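Ticket 217: Culer printer upstairs, gray stripes and random sleep
Last updated: Thursday, 4:30 pm

Opened by: Liesbeth Van Leeuwen
Status: closed (stripes) / watching (sleep thing)

Okay, me again, sorry! The Culer upstairs is doing two things and I can't tell if they're related. First, anything with a big dark area comes out with pale stripes across it, the short way. Text pages look fine. Second, it drops off the network when it's been idle a while, and then you send a job and it just sits there in the queue looking at you. Waking it up from the panel brings it back every time. Sending the job again does not, it only gives you two copies later, as Geert found out with the Kidora brochure (20 pages, color, both sides, lovely).

What I tried before opening this:

Turned it off and on. Same stripes.

Ran the head cleaning from the panel, the short one, twice. Slightly better after the first round, no change after the second.

Swapped the paper. We had the cheap stuff in tray 2 and the heavier stuff in tray 1. Stripes on both, maybe a little softer on the heavy paper, but I may be kidding myself.

Printed from Songül's laptop in case it was mine. Same stripes, and a fresh complaint from Songül about the margins, which I'm leaving out of this ticket. 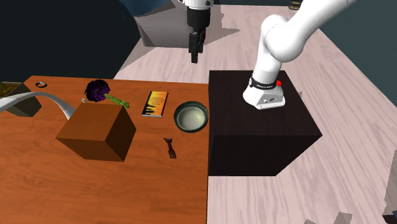 White arm over the black box, with a gray shadow on the floor behind.

Update, after lunch. Stijn Brouwer called me back and had me print the nozzle check page, which I didn't know existed (it's under Maintenance, then Reports, then you scroll down past the fax stuff we don't use). Black was missing three little segments on the left side and the rest of the colors were solid. So it's the black, or mostly the black. He asked when we'd last changed that cartridge and I had to go dig the empty out of the recycling box to see what we'd bought. It was a refill from the place Ruben likes. I'm not blaming Ruben!! I'm just writing down what was in the box.

Stijn's list, as I scribbled it:

1. Deep clean, once. Then leave the printer alone for an hour with the power on.
2. Nozzle check again.
3. If segments are still missing, take the black cartridge out, look at the vent on top and make sure the tape is all the way off.
4. Put it back, deep clean once more, check page.
5. Don't do more than two deep cleans in a day. It eats ink and fills the waste pad.

Did 1 and 2. Went from three missing segments down to one. Hooray, sort of.

Did 3. There was a sliver of the yellow tape still stuck over the vent. It had torn when somebody pulled it and left a strip you'd never spot unless you tilted the cartridge toward the window. I got it off with tweezers and put a black thumbprint on my sleeve that I think is there for life.

Did 4. Full check page, no gaps. Printed the front page of the Kidora brochure with the dark blue cover and it's smooth from top to bottom. So the stripes are done as far as I'm concerned. Stijn wants me to print another check page tomorrow morning in case it dries up again overnight, which I'll do.

Now the sleep problem. The timer on the panel was set to 3 minutes. I moved it up to 30 and saved, and when I backed out of the menu it said 3 again. Tried it from the web page thing instead (you type the printer's address into the browser, the login is on the label inside the scanner lid) and there it stuck. I have no clue why one works and the other doesn't. Stijn says the firmware is from last November and there's a newer one, but he doesn't want me to install it over Wi-Fi and the cable in that corner is too short. I've asked Ruben Dijkstra for a longer one.

Also changed the port on my laptop from whatever Windows picked to the plain address, like he said. Songül's and Geert's still need that. Two minutes each if they'd sit still.

For whoever has this next: leave tray 2 on plain paper please. The Dromulov labels go in the rear slot, one at a time, and if you put them in the tray they peel off inside and then it's a whole other ticket.

Still to do: check page in the morning, cable, firmware, two laptops. Leaving this open under "watching" till the printer gets through a weekend without vanishing.

Office Help Desk, Dijkstra, second floor | Reply to this ticket to reopen it | Back to top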